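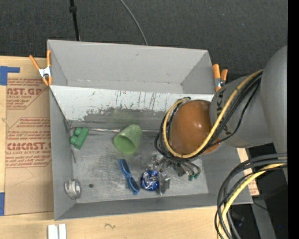

I have been meaning to write about moving my post and paperwork out of the hall cupboard for a while, and in February I finally did it. It took longer than I thought it would, so these are my notes in case anyone else has a cupboard like mine.

The cupboard was where every letter went after it had been opened. It started when I moved to Plomitz Road and had no desk. I put the first few bills on the shelf above the coats, and after that it was simply the place for them. When I emptied it on to the bed I had 452 separate bits of paper, not counting envelopes. I know the number because I wrote it down as I went, in fives, on the back of an old water bill.

Sorting took two evenings. On the first I tried to do it by year and gave up, as half the letters from the bank only have the date in small type on the second page. On the second evening I did it by who had sent them, and that went much faster. I ended up with 4 piles that mattered (house, bank, work, health) and a large one that didn't. The large one was mostly leaflets, renewal offers and letters telling me that the terms of something had changed.

The electricity was the most annoying. I was with Fultier until two years ago and then moved to Lotia, and both of them kept writing to me for months after the switch. I had one letter saying I owed a final amount and another, sent the next week, saying I was in credit. I did sort that out at the time by phone but had kept no note of what was agreed. I now write the outcome of any call on the letter itself, with the month. It looks untidy but I can find things.

How long to keep everything was harder to settle. I have gone for the following: payslips and tax letters for six years, bank statements for one year unless something on them is being argued over, anything about the flat for as long as I live in it, and manuals only if I still have the thing. I had the manual for a toaster I threw out before I moved. I also had the guarantee.

For storage I bought a concertina file with 5 pockets. I looked at a small metal cabinet too, but it was £90 and would have had to live in the bedroom. The file was much cheaper and stands upright next to the cookbooks. The fifth pocket is for things I have not dealt with yet. I go through it on the first of the month, or near it.

I did think about scanning the lot. I scanned the work pile, which took most of an afternoon, and then stopped. The scans are fine but I had to name every one of them, and I was already calling them things like "letter 2 new". If I do the rest it will be a few at a time.

Shredding is still going on. My shredder takes six sheets and then wants a rest, so I do a handful while the kettle boils. The shreds go in the compost in the back yard with the potato peelings, apart from the shiny paper, which doesn't rot down.

The cupboard has coats in it now, and the hoover. I also found the spare key to the back gate, under a Fultier envelope at the very bottom. I had paid for a new one in the autumn.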